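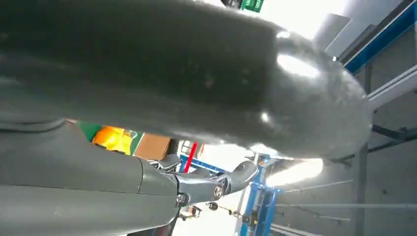 Planning at the edge of the bin
22 Oct 2025

The planner that Manell ships to its warehouse customers was rewritten in July, and the engineer who led the work says most of the effort went into waiting.

"The old version planned the whole motion, then moved," she says. "If the box had shifted, you found out when you touched it. Now we replan every 9 milliseconds and throw most of it away."

Manell kept its own collision checker and took the scheduling layer from Stergiou, a small open library written for cranes. Getting the two to agree on timestamps took 4 weeks. "Each one was right by its own clock," she says. "We had logs where the gripper closed before the command to close it."

The team tests against a set of 3247 recorded grasps from the Ukholm site. A change goes in only if it passes all of them, then 1000 fresh ones in simulation. She would like more cases with shiny packaging, where the depth estimate still jumps.

Asked about learned policies, she is cautious. "We use one to suggest where to grip. It doesn't get to decide how the arm travels. When something stops at night, the person on shift needs a reason they can read."

The next release, Fallano, will let sites set their own speed limits near the bin walls. "They've been editing the config file by hand anyway," she says.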